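Search products, parts, manuals
Home delivery and collection

Staswood Skendent two-level sink

Last updated: March
Shares: 17 | Comments: 2

The Skendent is a single-piece kitchen sink with a shallow shelf at the back and a deep basin at the front. It suits kitchens where one sink has to handle everything from rinsing salad to scrubbing roasting pans. It comes in charcoal, and the finish is matte all over, including the inside walls.

The shelf is for light work. Put washed fruit or a few cups there and leave the basin free. A shallow fall carries the water forward, so the shelf doesn't need its own drain.

Size and fitting

Overall width is 817 mm. The sink drops into the counter from above, and the rim sits on a bead of sealant. Your counter should be at least 17 mm thick. Thinner tops can be used with the Rirnlow support rails, sold separately. The cutting template is printed on the inside of the carton – keep the carton until the opening has been cut and checked.

In the box: sink, basket strainer, overflow pipe, 2 bags of clips and a tube of sealant. The trap and faucet are not included. There is no faucet hole in the sink itself, so plan for one in the counter or use a wall-mounted model.

Full sinks are heavy. Have two people lift it in, and let the sealant set overnight before you connect the drain.

Care

Wipe it down with dish soap and a soft sponge. For hard water marks, use white vinegar mixed with an equal amount of water, leave it for a few minutes and rinse. Don't use bleach tablets or steel wool. Small scuffs from pans usually come off with the Lefèvre cleaning paste, which we stock in 100 ml tubes.

Orders and returns

Allow roughly 17 days for delivery. Unused sinks can be returned in the original carton. We can't take back a sink once sealant has been applied. Ludivine Besnard handles trade orders, and Raphaël Tanguy answers fitting questions by phone until 4 p.m.

Spare clips and strainers are kept in stock for all Staswood sinks, including older models.

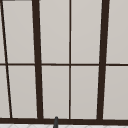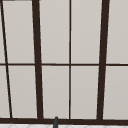
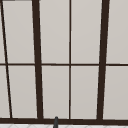
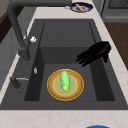
Kitchen renders: dark-framed window (first three) and charcoal sink in a cream countertop (last).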